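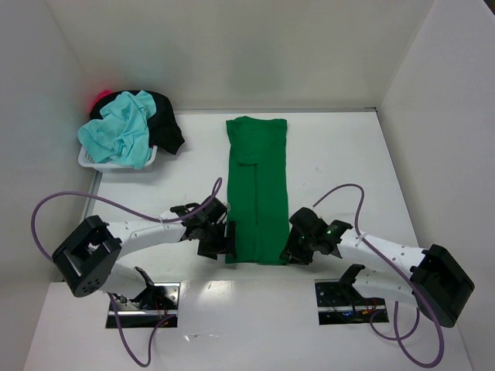
Section 2: Setting up the staff hours file

Before you can use Drimix to check whether your school is keeping to the hours agreement, you need one file per teacher with the contract terms at the top and the year's hours underneath. I've set up plenty of these for the Oseck schools now and the layout is the bit people rush (I did too, the first time). It may help to look at the folded green garment: a wider part at the top, and below it two long panels side by side with a dark line running down between them to the hem. Your file wants the same shape. Terms go across the top, then directed hours run down the left and everything else down the right, and the line between them stays put all the way to the last row.

You'll need the signed agreement, the school calendar and a Midon payroll export. Set aside an hour for the first teacher. The rest go much faster, I promise!

Creating the file

1. Log in to Drimix and open Staff, then Hours, then New file.

2. Pick the agreement from the drop-down. If yours isn't listed, whoever has the admin login needs to add it under Agreements first. Don't choose the nearest match and plan to change it later -- the limits get copied into the file when you press Create and they stay there.

3. Type the teacher's payroll number exactly as Midon shows it, leading zeros and all.

4. Fill in the terms at the top: start date, full time or part time, any paid responsibility, and whether they have a reduced timetable for their first year.

5. Press Create. The two columns appear underneath, empty.

Note: part-timers get their share of the limit worked out for them, but only if you enter their days in step 4. Leave that box blank and Drimix treats them as full time, and then you'll spend an afternoon wondering why half the staff look as though they're owed meetings.

Bringing in the hours

6. In Midon, run report 214. There's a report 245 with nearly the same name, and it leaves out cover lessons, so check the number before you click.

7. Save the export as a plain spreadsheet. Keep the heading row.

8. Back in Drimix, press Import and choose the file. You'll see a preview with every line marked D (directed) or O (other).

9. Go down the preview slowly. Parents' evenings, staff meetings and timetabled lessons should all be D. Marking at home should be O. After-school clubs depend on your agreement, and I'd look that one up even if you're sure (the Kinoshita site counts them as directed and the other Oseck schools don't, which has caught me out more than once).

10. Click any wrong letter to swap it, then press Accept.

Caution: Accept can't be undone from the ordinary login. If you spot a mistake afterwards, correct the single line by hand and put a word or two in the comment box. Please don't import the same report again over the top, as you'll end up with every hour in there twice.

Setting the warnings

11. Open Limits and switch on Early warning. It comes set to 20 hours before the yearly limit, and I leave it there. Smaller schools with lots of evening events might like it higher.

12. Choose who gets the message. I'd send it to the teacher as well as the head. People are a good deal calmer about these talks when both sides have seen the same number on the same morning.

13. Press Send test. If nothing arrives, look in the junk folder before you ring anyone.

Note: warnings go out at 6 a.m. and there's no way to change the time. I've asked!

If the totals look wrong

Check the calendar first. In November we had a training day entered as a holiday and every full-timer came out short. After that, check the days worked for part-timers, and then look for lines with no letter at all, which Drimix leaves out of both columns without telling you.

Once the totals agree with the teacher's own diary, press Lock terms. You can still add hours after that -- locking only protects the top part. Section 3 covers mid-year changes to a contract.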